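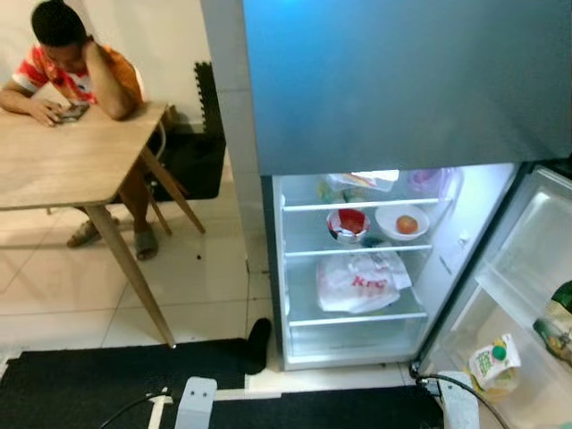 Tidar wagon – auto box flaring between second and third

14 replies · 1400 views

saltbush_77
Picked up a Tidar wagon a while back, petrol auto. When it's cold it flares going from second to third. Revs climb, then it grabs. Once it has been driven for a bit it behaves itself. No warning light, no stored codes. The service book says the fluid is sealed for life and I can't find any record of it being changed. Do I drain and refill it, or leave it alone?

old_clutch
Leave it alone. If it's flaring already, the clutch packs are worn and the bits of friction material in the old fluid are the only thing holding it. I've seen a box refuse third altogether after a fluid change.

Mick R
I don't agree with that. A box that dies after a fluid change was dying before it. Low fluid will also give you a cold flare, and it costs nothing to check. Has anyone looked at the level?

saltbush_77
There's no dipstick. It has a level plug on the side of the pan that you open at a set fluid temperature. I haven't done it.

Mick R
Then start there. Car level, engine running, read the fluid temperature off a scan tool, pull the plug. A thin dribble means the level is right. If nothing comes out, you may have found your problem.

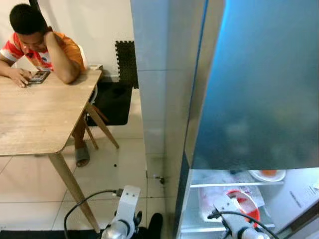 BALLARAT, August – posting from the workshop, so this is in two parts. We do a fair few of these. The cold flare on the Tidar is common enough that we check three things before talking about a rebuild: fluid level, fluid condition and the adaptation values. If someone has fitted another battery and the values were cleared, the box has to relearn its shift pressures, and some of them flare until it's done. Ask the previous owner about the battery if you can.

Second part. If the fluid is brown but doesn't smell burnt, do a drain and refill. Don't have it flushed on a machine. A drain only gets part of the fluid out, so do it again after a few weeks of normal driving. Use the grade stamped on the build plate and not a universal one.
– Saqib Dogar

old_clutch
With respect, a workshop is always going to recommend a service.

Saqib Dogar
A rebuild would make us a lot more money than a fluid change.

kerbside
Where are people buying the fluid? Barimmont quoted me $555 for fluid, filter and pan gasket, which seems steep for parts only.

prairie_dad
I'm in Saskatchewan so prices won't compare, but I used the Rajput filter kit and it came with the gasket and new bolts. No leaks through a full winter. The bolts are one-use, so don't put the old ones back in.

kerbside
The Rajput kit has a cork gasket though. I wouldn't use cork on a pressed steel pan. The Ditorard one is moulded rubber and costs a few dollars more.

prairie_dad
Mine was rubber. They might have changed it.
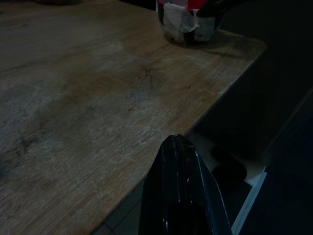
saltbush_77
Update on the fluid. I did the level check Sunday morning and got nothing out of the plug. Topped it up through the side until it dribbled, then closed it off at temperature. What was in there is darker than the new stuff but not black, and I couldn't smell anything burnt. I also had the pan magnet out during the first drain and it had grey paste on it, no slivers. For colour, think of a timber tabletop where the finish looks rubbed away in greyish patches, the muted brown and tan around them, and compare it with the dark blotchy stain at the lower left. Mine is much closer to the timber than the stain. The flare is still there from cold but shorter, and only on the first couple of shifts.

Mick R
That's a good result. Grey paste is normal wear. Now find where it was leaking, as it didn't get low by itself. Look at the cooler lines where they meet the radiator, and the output seals.

old_clutch
Or it was never filled properly to begin with. I still reckon you'll be shopping for a box by Christmas, but good luck with it.

saltbush_77
Cooler line on the passenger side has a damp fitting. I'll replace the O-ring and do the second drain when I've got some kilometres on it. Went with the Ditorard gasket in the end.

Saqib Dogar
Replace both O-rings while you're there – they're the same age. Then clear the adaptations and drive it gently with plenty of light-throttle shifts. If it still flares cold after the second change, have the line pressure tested before you buy any parts.

2 shares · 14 comments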